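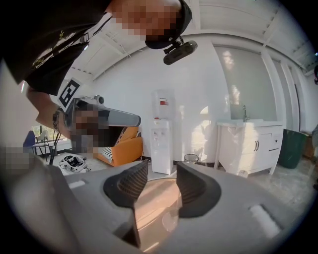
Issue 34
The Plerkik Letter, for customers and friends of the shop
November 1, 2025

Living with a tile floor
By Radu Pop

Dear readers, in April I wrote for this letter a small piece on how to choose a tile, and many of you answered to it. Most of the answers were not on choosing. They were from people who have their floor already, for years sometimes, and who are not satisfied how it looks. So I promised to Marilou Soriano, who puts this letter together, that the autumn item will be on care. I am late with it, for which I ask her pardon again.

I start with the complaint I hear most in the shop: the floor looks dull after washing. People think the tile is worn. With glazed porcelain this is seldom the case. What you see is soap. Each time you wash with too much product, a thin film stays on the surface, and the next washing puts a second film on the first. After a year the floor is sticky under bare feet and gray in the light of the window, also when the tile itself is perfectly good.

To take the film away, wash one time with warm water and a small spoon of mild cleaner in a full bucket, then two times with only clean water. Change the water between. Dry it with an old towel. If after this the tile is bright where you worked and dull in the corner where you did not, you have found your problem, and the rest is only patience. In my own kitchen it took me a whole evening and my knees were not happy.

Vinegar is the question that always comes after. On a glazed tile a little vinegar will not harm the glaze, but the grout does not like it. Cement grout becomes soft and sandy from acid, slowly, and you notice when it is too late. On real marble please never use it, nor lemon, nor the products for removing lime from the bathroom. Real marble is a soft stone which acid eats in minutes, and the mark cannot be washed out. It must be polished by someone with the right machine.

This brings me to a confusion I want to clear up. Many homes have a tile with a marble pattern, and the owners say "my marble." When they read in a magazine that marble needs a sealer, they buy a sealer. A glazed tile does not drink anything. The sealer stays on top, dries in streaks, and they come to us with photos on the telephone and a sad face. If you do not know what you have, look for a spare tile in the storage room or under the sink. When the edge shows a pattern only on the top and a plain body below, it is a printed tile. Stone has its veins through the whole thickness. If you have no spare, bring us a clear photo of the floor near a doorway, where the edge sometimes is visible, and we will try to tell. 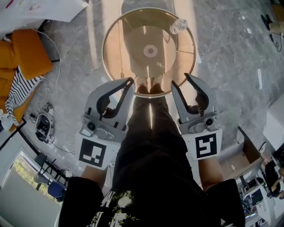

Gray marble-patterned tile and a round glass-topped table.

Now the grout. I believe that eight times from ten, when somebody tells me the floor is old, it is the grout that is old. It was light once and is now brown along the way from the door to the kitchen. For cleaning, take baking soda with a bit of water, so it makes a paste, put it on the line, wait a quarter of an hour and brush with a soft brush. A toothbrush is good for a small bathroom. For a big room buy a proper grout brush with a long handle, your back is worth it. Do not use a metal brush, not even "only for this one spot."

When cleaning does not help, there is grout paint. We sell one from Cleris, in 7 shades, and I advise you to go one shade darker than you think. Everybody wants the light one. The light one is beautiful for a month. The work is slow, line after line, and you should wipe the tile beside it at once with a damp cloth, before the paint dries there. Do it in a room where nobody must walk until the next day. Mrs. Soriano did her corridor on a Friday evening and then discovered that the bathroom is at the other end of it.

Furniture makes more scratches than shoes do. Felt pads under chair legs cost almost nothing, but they pick up sand and after some months they are like sandpaper. Turn the chair over and look at them when you change the clocks, in spring and in autumn, so you will remember. For heavy pieces use a hard plastic glider. A table with a metal base can leave a dark line on a light tile when somebody pulls it. Usually this is metal left on the glaze and no scratch at all, and it comes off with a cleaning paste for ceramic cooktops, on a damp sponge, without strong pressing. Try first in a corner under the sofa.

A few words for glass tables, as I am asked this too. The drops which fall from the glass spray make a slippery place on the floor, and my mother-in-law went down on such a place last winter (she is well, thank you). Spray on the cloth, never on the glass. Then the floor stays clean from it and the table has fewer streaks also.

Shoes in the house or no shoes, I will not decide for your family. In my country we take them off at the door and give slippers to the guests. Here I learned that some guests find this strange, and I have stopped to insist. If you keep shoes on, a good mat inside and a rough mat outside will do more for your floor than any product from our shelf. Shake both of them every week. The sand in the mat is the sand which was going to your living room.

A cracked tile: please do not wait. One cracked tile in the middle of the floor can be only a pan that fell. If the crack goes on to the neighbor tile in a line, something is moving underneath, and a new tile will crack in the same way. In this case ask for a visit. For the simple case you need a spare from the same lot, and here I repeat what I said in April and in all the years before: keep one box. The same tile made two years later will have another tone, even when the name on the box is the same. We had to search for a gray one from Lumbao for a customer through 3,000 product cards in the old paper catalog, and the one we found was warmer than his, and he sees it every morning with his coffee.

From the shop

The Kirneo mild floor cleaner is back, in the large bottle only. The small bottle we hope to have before the holidays.

Old felt pads and gliders can be brought to us when you buy new ones, we will help you find the same diameter. Please bring one leg or measure it well.

We cut single tiles for home repairs again, up to 7 pieces for each customer, on weekday mornings. Mark the cut with a pencil and not with a marker, because the marker goes into the unglazed edge and stays there.

Questions for the next letter can be left at the counter or sent as answer to this email. Several of you asked for heated floors under tile. I am not an expert for the electrical part, so I have asked a colleague to write this one with me, and Marilou has given us a page and a half.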